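Gripper pads catching and dragging the part after release

Posted by Tülin Coşkun
May 22, 2024
Tags: grippers, hand-held, finger pads, paper cups

We use hand-held grippers to record demonstrations for an arm that will later do the same job. The job is taking one paper cup at a time from a wire dispenser and setting it down on the table. The grippers are Kullier two-finger units with black pads on the inside of the fingers.

Last week one unit started doing this: the operator opens the fingers fully, the cup is on the table, and it stays stuck to the right finger for a moment. When the hand moves away the cup tips over or gets dragged. It happens maybe one try in ten. The other unit, same model, has no problem with the same cups.

Things I have checked:
Finger travel is the same on both units.
No glue on the outside of the pad that I can feel.
Screws on the fingers are tight.
Changed to a new sleeve of cups, no difference.

The usage log says 1244 cycles since the pads were put on. The sheet that came with the pads says to change them at 3000, so I did not expect wear yet. Is this a pad problem or should I send the whole unit back?

Tzu-hsuan Wan
Pad problem. Don't send it back.

We had it at Skenden with the same style of pad. The edge lets go of the finger and makes a flap, and the flap hooks the rim of the cup. You can open the fingers as wide as you want and it still holds on. Paper rims are the worst for it. With plastic bottles you may never see it.

The number on the sheet doesn't mean much for this kind of work. I would look at the pads every 1000 cycles and go by what you see.

To change them:
Take the finger off the unit first. If you do it in place you end up pulling on the mount.
Peel the old pad from the loose end. Go slowly or the glue layer stays behind.
Clean the finger with alcohol and let it dry fully.
Put the new pad on from the tip down and press it in a vise with soft jaws for 2 hours.
Do both fingers, even if one looks fine. A new pad is thicker than a used one and the grip will be off center if you mix them.

Also go back through the recordings from that unit. If the cup was dragged in some of them, the arm will learn to drag it. We left ours in the first time and had to train again.

Nurhan Akbulut
Could be static. Ours got better in November when we put a humidifier in the room. I never looked at the pads so I can't say for sure.

Tülin Coşkun
Thanks both. It was the pad. I went back to the recordings and you can see it in the view from the tool.

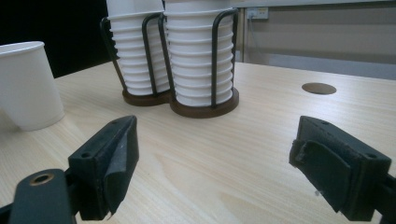
Cup station from the bad unit. The pad on the right finger is curled, with the loose flap bending outward.

I had only been feeling the flat part of the pad, so I missed the edge. New pads are on both fingers now, pressed the way Tzu-hsuan described. Forty tries this morning and no cup stuck. I have pulled the recordings from that unit back to the last day it was checked, and Oğuzhan Akgül is going through them to see which ones can stay.

Marking this as solved.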